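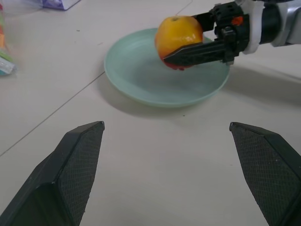
A white tabletop with a thin gray seam.

Against the Sunday-Style Cook-a-Thon
By Simone Miranda
February 27, 2022

My sister-in-law swears by batch cooking. So does my dentist. So does a newsletter I never signed up for, which wrote to me again this morning to say that I could "win back my week" by giving up one afternoon of it. I have been hearing this pitch for years and I'd like to see the math.

The idea goes like this. You pick one day, you cook everything, you put it in matching tubs, and from then on dinner is a matter of opening a lid. Anyone who has eaten a chicken breast on its fourth day in the fridge knows where this is headed. It tastes like the fridge. The rice has gone to gravel. The roasted broccoli, which was the best thing on the tray when it came out of the oven, has turned into something you would move aside to get at the mustard.

I gave it a fair try. Last June I paid for a plan from a company called Firkell, which sends you a shopping list and a schedule broken into blocks of 30 minutes. The schedule had me chopping onions in block one and "enjoying a clean kitchen" in the last block. I did not have a clean kitchen in the last block. I had every pot I own in the sink and a sheet pan balanced on the toaster. The grocery bill was 75 dollars more than my usual one. Part of that was my own fault for having no cumin, but a good part was that the plan assumed I'd want five different proteins for two adults and a kid who eats noodles.

By the third night my son had figured out that the "taco bowl" and the "harvest bowl" were the same bowl. My husband started working late.

Kanako Shibata, who used to cook for a hospital and now teaches a night class I took at the Mustport community kitchen, put it to me in a way I've thought about since. In a big kitchen you cook ahead because you have a walk-in cooler, a blast chiller and a dishwasher who is paid to wash dishes. At home you have a shelf and a half, and the dishwasher is you. She cooks a pot of beans at the start of the week and that is all the planning she does. She was quite cheerful about it.

The reply I always get is that I'm doing it wrong. I should freeze more. I should undercook the vegetables. I should prep ingredients instead of meals, so that on a weeknight I have a tub of sliced peppers waiting for me. Fine, but a pepper takes two minutes to slice, and it keeps a great deal better whole. I've thrown out more slimy peppers from tubs than I ever did from the drawer.

Then there are the apps. Irkik promises 2000 recipes and will build your week for you if you tell it what you like. I told it what I like. It gave me salmon three nights in a row and a "snack board" for the fourth. When I marked the salmon as a no, it offered me trout. I can't say what the other 1,990-some recipes were, because it never showed me any of them. My friend Lensa Kumsa has used it for a year and is happy with it, though when I asked what she'd made that week she said eggs.

I don't doubt that some people are helped by all this. If you work nights, or have four kids, or are feeding someone on a strict diet, a stack of labeled tubs may be the thing that keeps you sane, and I have no business telling you to stop. What bothers me is how it's sold to the rest of us, as if making dinner at dinnertime were a kind of failure, something organized people have moved past. My grandmother made supper every night out of whatever was in the house, and I never heard her call it a system. She had about six dishes. We knew all of them and we complained about two.

So I've gone back to something close to that. I keep eggs, pasta, canned tomatoes, beans, onions and one kind of hard cheese. I shop twice a week with a short list. Some nights there's a real meal and some nights there's toast with things on it. I do make soup ahead, I'll admit, since soup is better the next day and always has been. The same goes for chili. If someone wants to sell me a plan made up entirely of soup and chili I might look at it.

The Firkell tubs are still in the cupboard over the stove. The lids don't fit as well as they used to. I keep buttons in one.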